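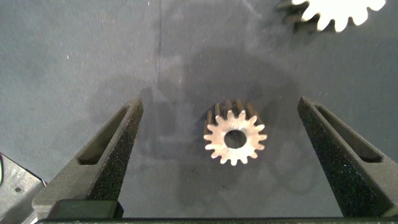 Karlijn Van Beek demande si l'on peut venir sans rien connaître à la mécanique, juste parce que les engrenages, c'est beau. Mais oui, mille fois oui ! La moitié de l'atelier de Hinstead est arrivée comme ça, et les autres ont fini par avouer la même chose.

En février, on reprend donc la table des petits pignons. On apprend à compter les dents, à mesurer un alésage, à repérer ceux qui peuvent tourner ensemble – et quel plaisir quand deux pièces sorties de boîtes différentes s'engrènent du premier coup ! Le lot Nirnden compte 584 pièces, dont 168 déjà triées, il reste de quoi s'amuser.

Côté salle, un panneau de tissu gris ardoise, mat, un peu duveteux. La main s'y marque comme sur du velours : un coup de brosse avant de commencer, s'il vous plaît.
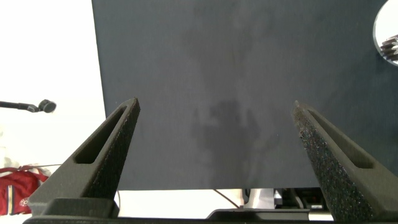
Ce qu'on apporte

Un pied à coulisse si vous en avez un, un chiffon doux, vos pignons orphelins. On travaille sur tissu foncé, les dents s'y détachent très bien et les pièces ne roulent pas trop. Rendez-vous à 7 heures du soir, entrée côté Laing.

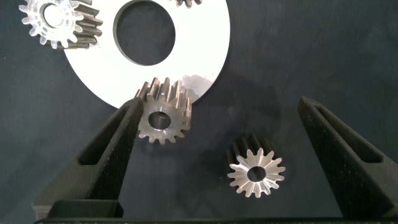
Pignons droits et disque blanc percé, sur tissu anthracite.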